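I have watched basketball in person for most of my life and had never given the floor a thought until the Durnevine arena opened its doors for a free public tour in April. The team was away, losing to somebody else for a change, and the building had a whole afternoon to fill.

They let us in through the loading dock in groups of 35. My group was mostly parents with kids in replica jerseys, plus a man who asked at every stop whether we were going to see the trophies. The club has won one, and it was out being cleaned.

Our guide was Bernardo Rocha, who runs the changeover crew. His people take the court apart after a game, put down whatever the next event wants, and then put the court back. He talks fast and walks faster, and he dislikes the word "hardwood" when fans say it in a dreamy voice. It's maple, he told us, it comes in panels, and the panels have numbers on the back. If number 61 goes where number 16 belongs, you find out at two in the morning.

We started at the storage bay, where the spare panels sit on carts. A kid was allowed to try to lift the corner of one. He couldn't, and then his father couldn't, and the father spent the rest of the tour rubbing his wrist and saying he'd gotten a bad grip.

After that came the visitors' locker room. I had expected something either luxurious or cruel. There are old stories about teams painting the other side's room pink, or shutting off the hot water at halftime. Durnevine's is just small and beige, with a whiteboard and a row of stools built for people a foot shorter than anybody who will ever sit on them. Bernardo said the stools came with the building. He said it twice, so I assume he gets asked by the league.
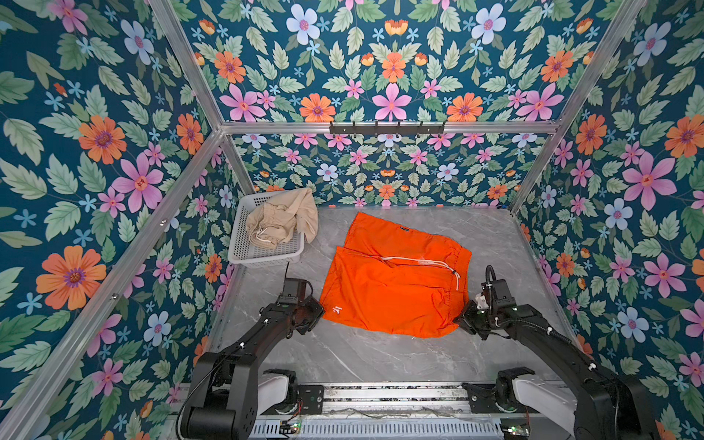
*Page last changed: April, 8 p.m.*

The home locker room was closed to us, but we could look through the door. It has carpet. I'll leave it there.

Next we went up to the officials' room, and it was the best stop of the day. The referees get a table, two showers and a television that shows only the game feed. A retired ref who'd worked college games for years was there to answer questions, and the parents went after him as though he had personally cost them a playoff series. One woman wanted to know why traveling isn't called anymore. He said it was. She said it wasn't. They went around like this for a while, and then he offered her a whistle and asked her to call the next play on the screen. She missed a foul, a double dribble and, I think, a substitution. She kept the whistle, though.

He was good on the subject of technical fouls. Most players, he said, don't get one for what they say the first time. They get it for the walk. A player who complains and runs back on defense will usually be left alone, and one who complains and then strolls the length of the floor with his arms out is asking for it. I have since tried watching games with this in mind and it has ruined several fast breaks for me.

The replay station is a desk by the scorer's table with a hood over the monitor. I had pictured something more like a submarine. We each got a turn looking under the hood at a block-or-charge call from last season, and the group voted. It came out nearly even, and the trophy man abstained.

Then the part the kids had come for: shooting on the actual court. You got two free throws each, with a staff member rebounding and calling you "champ" regardless of results. I left the first one short. The second hit the side of the backboard, and the champ business stopped for a moment before it resumed. In my defense, there's a lot of empty air behind a basket in a big building and my driveway has a garage.

The tour finished in the upper deck, section Harker, named for a local tire dealer who paid for the seats. Bernardo told us the climb from the floor was a good test of fitness and then took the elevator. From up there the court looks about the size of a place mat, and I finally understood why the people in Harker yell at the officials with so much confidence – they can't see anything.

A few practical notes, if you're going next time. Parking in the Kawaguchi lot is free during open days, but the gate attendant may not know that, so be polite and persistent. The concession stand sells hot dogs and nothing else. The Indberg Street entrance is the one with the ramp. Wear sneakers if you want to shoot, as they won't let you on the maple in street shoes, and the loaner pairs have seen a lot of feet.

The trophy should be back by fall.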